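The Slow Game Comes Back to Lekley

At four in the afternoon the front room of the old Lekley post office smells of toast and wet coats, and every table is taken. Two teenagers are arguing over a bishop. A retired bus driver has been staring at the same knight since lunch, and he looks delighted.

I came up in February to write a short piece about a chess club and stayed until they locked the doors. Mayu Kuroda started it with two sets from an op shop and a handwritten sign. The club now has 587 members, in a town where the last footy grand final drew 906 people. You do the maths!

What got me was the correspondence ladder. Players send each other one move at a time, by post, on cards printed with a little grid, and a single game can run for most of a year. Mayu has one going with a sheep farmer out past Muva that began before her daughter could walk. Her daughter now licks the stamps. 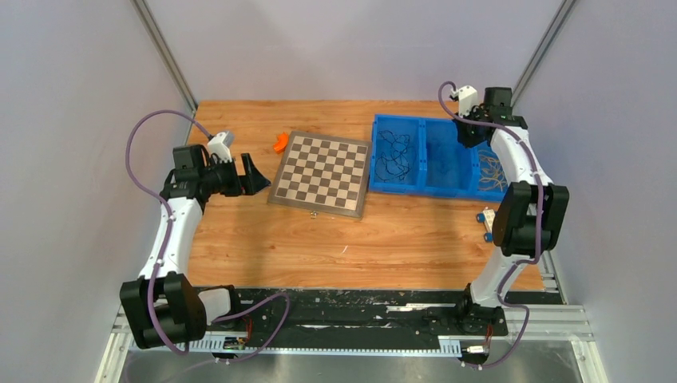 "You carry the position around with you," she told me. "I've found my best moves hanging out the washing." She's no purist, mind you – there's a blitz night too, loud and silly, and the loser makes the tea.

The club's one grand occasion is the Yagi Cup, 30 players over a long weekend, with a prize of 2000 dollars that the winner has always spent on the club. Last year it went on heaters, thank goodness. There is also the Grindness, a lopsided trophy for the longest game of the tournament, and I met several people who would much sooner win that one.

I lost all three of my games, the last to a girl of nine who kindly showed me where I'd gone wrong. My first postal card went off the next morning: pawn to e4. I'm still waiting for the reply, and I check the letterbox twice a day.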